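How to test whether a robot can tidy your lounge room

Every August I get asked whether it's time to stop folding and start shopping. My usual answer is to run the same chore list on any machine that claims to be ready. The Grabner checklist I started with had 50 tasks on it, and most of them were opening doors.

Step 1: Check the floor first
Pick up nothing yourself. Stray shoes, chair legs and cables are the real exam, and a robot that needs you to clear the way has only moved the housework along. Get the wrist view up on your laptop before you begin, so you know what the hand has to go on.
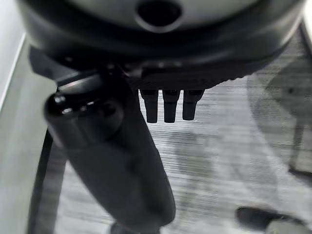 Wrist view: gripper finger, three prongs and a good deal of grey floor.

Step 2: Choose a boring room
Leave the kitchen for another year. A lounge room with a sofa, a coffee table and a few things left lying about will sort out the contenders quickly enough. Write the jobs as you'd say them to a teenager: hang that up, take the mug out, straighten the magazines. 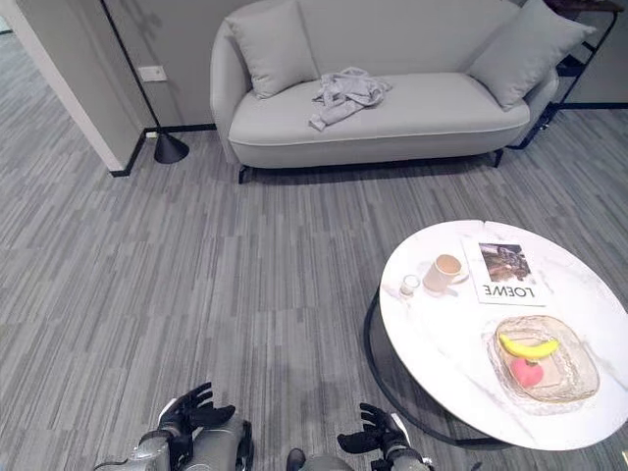 Score each job on whether you'd have to redo it. I use 2 points for done, one for done badly, and none if you ended up on your knees with a dustpan. Speed matters less than the brochures suggest – my Fommont log runs to 624 attempts, and I've forgiven slow in nearly all of them.

Step 3: Finish with cloth
Mugs keep their shape. Laundry doesn't, and a crumpled bit of fabric offers a gripper nothing but folds and no obvious place to start. Ask for a pick-up first, then a fold, and put the kettle on between the two.
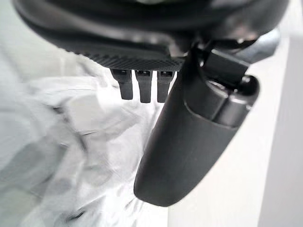
Step 4: Add up the score
Anything that passes the cloth test twice running is worth a second visit. Otherwise, keep the washing basket where you can reach it.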